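How to Move Your Save Files to a New PC

Print this page | E-mail this page

Most games on PC now keep your progress online, but plenty of older ones don't, and a few newer ones only back up part of it. If you are changing computers, spend half an hour on this before you wipe the old drive. The steps use Visholm as the main example, with notes on Jeridero at the end.

What you need

A USB stick or external drive. Save folders are small. My Visholm folder, with 79 saves in it, fits on the cheapest stick I own. Screenshots and mods take more room, so copy those separately.

Step 1. Turn off cloud sync

Open your launcher, right-click the game, choose Properties and switch off cloud saves. Do this on both computers. If you leave it on, the launcher may see an empty folder on the new PC and treat that as the latest version.

Step 2. Find the save folder

Visholm keeps its saves in Documents, in a folder with the same name as the game. Inside is a folder with a number for a name. Mine is 3834 and yours will be different. It belongs to your player profile, so write it down.

If there is nothing in Documents, press the Windows key and R together, type %appdata% and press Enter. The first release put its saves there, and the patches never moved them.

Step 3. Copy the whole folder

Copy the entire numbered folder, including the small settings file. Without it the game lists your saves but won't load them. Copy, don't cut — you want the old set to stay where it is until the new PC is working.
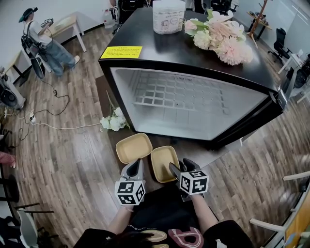
Mini freezer with a glass door and artificial flowers on top.

Step 4. Start the game once on the new PC

Install Visholm, run it as far as the main menu, then quit. This creates a fresh profile folder with a new number. Open it, delete what is inside and paste in the contents of your old folder. Keep the new folder's name.

Step 5. Check, then sync

Load your most recent save and one old one. If both open, turn cloud sync back on and choose Local Files when asked.

Notes on Jeridero

Jeridero has only 19 slots and stores them all in one file, so you can't merge two sets of progress. Pick the one you want. Thanks to Fulgencio Garrido for pointing out that the file must not be marked read-only — right-click it and check under Properties.

Written by Pravesh Mnguni. Updated in July.

Print this page | E-mail this page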